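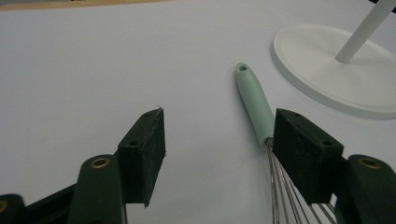 **Prara Institute | Manipulation Methods Group | Shared Support Queue**

**Ticket 832: Policy closes before the handle is between the pads (whisk, white tabletop)**

Opened: 19/02/2020
Reported by: Nandside evaluation station
Assigned to: Vendula Baláž
Priority: Normal
Status: Resolved, with one item carried over

### Reported problem

The grasping policy trained on hand-held gripper demonstrations performs below the level recorded in the December report when the target is the whisk with the pale green handle. The fingers approach at a suitable height, stop with the handle close to the right pad, and close early. The handle is then pushed aside or pinched at its outer edge. Other utensils in the same evaluation set are not affected.

The station requests that the group determine whether the fault lies in the policy, the demonstrations or the calibration.

### Environment

- Training set: 832 demonstrations, of which 154 include the whisk
- Evaluation: 70 trials per condition, same start poses throughout
- Gripper: green fingers, black foam pads, as in the reference view attached to this ticket
- Work surface: white tabletop, station layout unchanged

### Log

**Entry 1 (Baláž).** Wrist camera calibration was repeated at Nandside and compared with the stored values. No meaningful difference was found. Calibration is excluded as a cause.

**Entry 2 (Nandside).** Pads were removed, inspected and refitted. Seating was correct on both fingers. The fault was reproduced directly afterward.

**Entry 3 (Baláž).** The whisk demonstrations were replayed with the gripper width plotted against time. In 19 of the 154, the recorded width begins to fall before the camera view shows the handle between the pads. All 19 come from a single recording session at Prostthorpe. Remaining sessions show the expected order.

**Entry 4 (Prostthorpe).** The recording computer used in that session was checked. Its clock had not been synchronized with the width sensor before recording began. Images and width values were therefore stored with a constant offset. The session log contains no warning, as the check was optional in that version of the Šimko recorder.

**Entry 5 (Baláž).** Two retraining runs were started from the same settings. Run A leaves out the 19 affected demonstrations. Run B keeps them and corrects the offset by aligning the width signal to visible finger motion.

**Entry 6 (Nandside).** Both runs were evaluated under the standard protocol. Early closing on the whisk did not occur in any of the 70 trials for Run B. Run A also removed the early closing, but was less reliable when the handle lay at a diagonal to the fingers. The affected session appears to supply much of the training data for that arrangement.

### Resolution

Run B replaces the current policy at all stations. The corrected session has been returned to the shared training set under a new version number, and the uncorrected files are kept in read-only storage.

Stations are asked to apply the following before further recording:

1. Update the Šimko recorder to the current release, where the clock check is required.
2. Open and close the gripper fully once at the start of each session.
3. Enter the measured offset in the session log.

### Carried over

The alignment method used in Run B was checked by hand on this session only. Prostthorpe will apply it to the earlier spatula and ladle recordings and report any session where the visual estimate and the logged offset disagree. The December figures for the whisk should not be cited until the comparison has been rerun.

Ticket closed by V. Baláž. Replies to this ticket will reopen it.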